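Spare rooms and the art of finally letting go

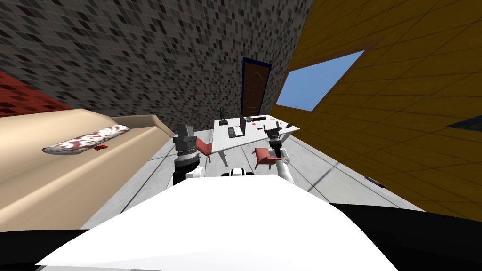 Words: Wilma Prins, Drakstead

I've been clearing out our back bedroom since November and I'm still not done! It started with one box of old curtains (my mum's, lined, far too long for anything we own) and I've now taken 48 bags to the Rizk Street charity shop. They know me by name.

My one rule is to stop after an hour and have a cup of tea. If I carry on I get cross and start keeping things again — last week it was a fondue set. 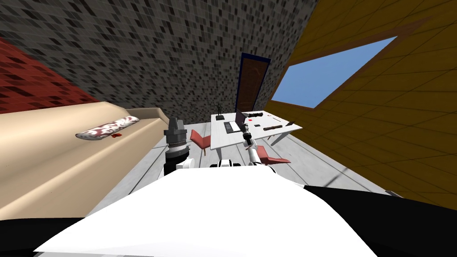

Paint next. I've gone for a soft green from Stultero and I'm doing the skirting first, which my brother says is the wrong way round. We'll see. If anyone wants a single bed frame, it's free to collect, but do bring a friend as the stairs are steep.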